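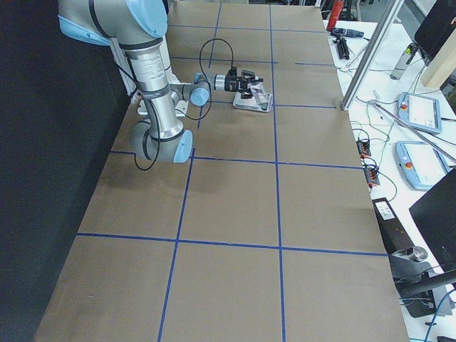

Handout 5, page 97

**Food storage at home: the dry cupboard**

Last week we spoke about the refrigerator. Today we continue with dry food: flour, rice, beans, sugar and tea. Please read this page before the exercise with Mr Yokoyama.

**1. What spoils dry food**

Dry food does not spoil quickly, but it is not safe for ever. Moisture is the first enemy. When flour takes up water from the air, it makes lumps and later mould can grow. Warmth is the second: the fat in wholemeal flour and brown rice becomes rancid, and you notice it by a smell like old paint. Insects come third. Very often the eggs are already in the packet when you buy it.

**2. Containers**

A container should close tightly and be easy to wash. Clear ones let you see how much remains, but tea and spices keep better in the dark. Tins are good for tea, if the lid is firm. Do not pour new rice on top of old rice. Empty the container, wash it, let it dry for one full day, and then fill it.

**3. Labels**

Write the name of the food and the day you opened the packet. In the Pastitz course many students wrote only the name, and in May they could not say which flour was the older one. Keep also the cooking instructions, if you throw away the packet.

**4. Place in the kitchen**

Choose a low cupboard on an inside wall. The shelf over the cooker is convenient but too warm. Leave a small space behind the containers so that the air can move.

**Exercise**

Look in one cupboard at home and make a list of everything that has been open for more than 30 days. Mark what you would keep and write one sentence why. Give the list to Mr Yokoyama or put it in the Alten room, in the box by the door.

Further reading: T. Kikuchi, *The Small Larder*, chapter 5. The part on dried fish is not necessary for us.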